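What is Emum? A robot arm you can practise with on a computer

Updated 24/07/2018

Most robot arms are big, heavy and expensive. They work in factories behind fences and you can't go up and have a try. Emum is a kit that lets you drive a robot arm without having one in the room, and the arm you drive is made entirely by a computer program. This page explains what comes in the kit, how it works, what you do with it, and what it can't do.

What is a simulation?

A simulation is a pretend version of something, worked out by a computer. If you have played a driving game, you have used one. The game knows how fast the car is going and how bumpy the road is, and it works out where the car should be next. Then it draws the car in that place. It does this again and again, so quickly that the car seems to move.

Emum does the same job for a robot arm. It keeps a list of where every part of the arm is and where all the objects are. When you press a key to lift the arm, the program works out the new position of each part and draws the picture again. If the arm bumps into something, the program has to work that out too.

Nothing in Emum can really break. You can drive the arm straight into a wall and then press Start Again.

What comes in the box?

Emum is made by a company called Solanki. In the box there is a disc with the program on it, a controller with two sticks, a cable, a book of exercises and a poster showing the names of the parts of the arm. If your computer has no slot for a disc, a grown-up can download the program using the code printed inside the lid.

There are 83 exercises in the book. The early ones take a few minutes each. The last ones are hard, and you may want to come back to them on another day.

The program runs on most school computers. On an old laptop the picture can be jerky. You can make it smoother by going to the Settings page and turning Shadows off.

The parts of the arm

The arm in Emum has joints, a bit like yours. There is one at the bottom, so the whole arm can turn from side to side. There is one like a shoulder, one like an elbow, and then the wrist. The wrist can bend and it can also twist.

At the end of the wrist is the gripper. This is the robot's hand. Your hand has a thumb and fingers that can all do different things. The gripper has only two fingers, and they do one thing: they open and they close. That is enough to pick up a lot of objects, as long as the fingers are in the right place before they shut.

There is a camera too. It is a pretend camera, of course, but the program draws what it would see if it were real. You can choose between the room camera, which looks at the arm from far away, and the hand camera, which looks along the gripper. With the hand camera, the fingers are always in your view and everything else seems to swing about when the arm turns. The floor may be at the side of the screen. The lights may be at the bottom. It feels strange for a while and then you get used to it.

How do you drive it?

There are two ways.

The first way is with the controller. The left stick moves the gripper forwards, backwards and sideways. The right stick moves it up and down and turns the wrist. The button on top opens and closes the fingers. You don't have to move each joint yourself. You tell the program where you would like the gripper to be, and it works out how the shoulder, the elbow and the wrist must bend to get it there.

The second way is to write instructions. You drag blocks into a list, and the arm follows the list from top to bottom. A short one might look like this:

Open the fingers
Move to the ball
Close the fingers
Move up
Stop

If you put these in the wrong order, the arm will still do what you wrote. Put Close the fingers before Move to the ball, and it will shut its fingers on nothing and then knock the ball across the floor. A robot doesn't guess what you meant.

What are the exercises like?

The book is split into 4 parts.

Part one is called Reach. You move the gripper until its tips are next to a target, such as a ball or a block. There is no picking up yet. Reaching sounds easy, but on a flat screen it is hard to tell how far away a thing is. A small ball that is close can look the same size as a large ball that is far off. The book teaches you to move the arm a little way and watch what changes. Things that are near seem to move a lot. Things that are far away seem to move less.

Part two is called Hold. You close the fingers on the target and lift it. Round things are harder than square things. If the fingers touch a ball too high up or too low down, it slips out.

Part three is called Place. You carry the target somewhere else and let go. You will find out that letting go needs care as well, because a block dropped from high up will tip over when it lands.

Part four is called Sort, and you will need the instruction blocks for this one. The program gives you a mixed set of objects and you write a list that puts them in the right trays. The objects are in new places each time, so your list has to work wherever they are.

Why is everything such odd colours?

Some of the rooms in Emum look quite plain. Others are covered in bright stripes, rings and shapes that you wouldn't find in a kitchen or a classroom. You can switch these on by choosing Busy Room from the menu.

Busy rooms make you look harder. If the target is red and so is something behind it, you can't just hunt for the colour. You need to look for the shape, or for the shiny spot where light falls on a round thing, or for the way it covers up what is behind.

Real robots have the same problem. A robot that has only ever seen a red ball on a white table may get muddled when the table is changed. People who build robots often let them practise in lots of different pretend rooms first. They change the colours, the patterns and the lights, so the robot learns to take notice of the ball and ignore the rest.

Can I use it with a real arm?

Yes, if you can get hold of one. Emum works with a small desk arm called the Ornirby. You build your list of instructions on the screen and test it there. When you are happy with it, you plug in the Ornirby and press Send. The real arm then follows the same list.

The Ornirby is sold separately and costs a lot more than the kit. Schools and clubs can borrow one from the Brondale lending service. There is a £50 deposit, which you get back when the arm is returned, and you can keep it for 2 weeks. In April and at the end of the summer term there is usually a waiting list, so ask your teacher to book early.

An adult must be with you when the Ornirby is switched on. Tie back long hair, keep sleeves out of the way, and don't put your fingers between the gripper's fingers.

Things that are different in real life

You may find that a list works perfectly on the screen and goes wrong on the desk. This doesn't always mean you have made a mistake. The program thinks every ball is perfectly round and every table is perfectly flat. Real tables have bumps. Real joints wobble slightly. A real ball might be dusty, or sticky, or not quite where you said it was.

When this happens, change one thing at a time and try again. If you change the height and the speed together and it works, you won't know which one fixed it.

What we thought of it

Emum is good at the reaching and holding parts. The arm does what you ask straight away and the book is clear. The sorting part gets difficult very suddenly, and younger children will want help with it. The sound is a single buzz each time you touch something, and it is annoying. You can turn it off in Settings.

We would also like a way to save more than one list at once. At the moment, if two people share a computer, one of them has to write their list down on paper before the other can start.

The kit is best for children who can read a page of instructions by themselves. You don't need to have done any coding before.

Where should I start?

Begin with Reach, and use the room camera until you know what each stick does. Then do the same exercises again with the hand camera. Go slowly when you are near the target. Small pushes on the stick work better than big ones.

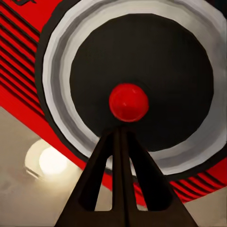 When you can reach the target from the left, from the right and from underneath, turn to the first page of Hold. Remember to open the fingers before you set off.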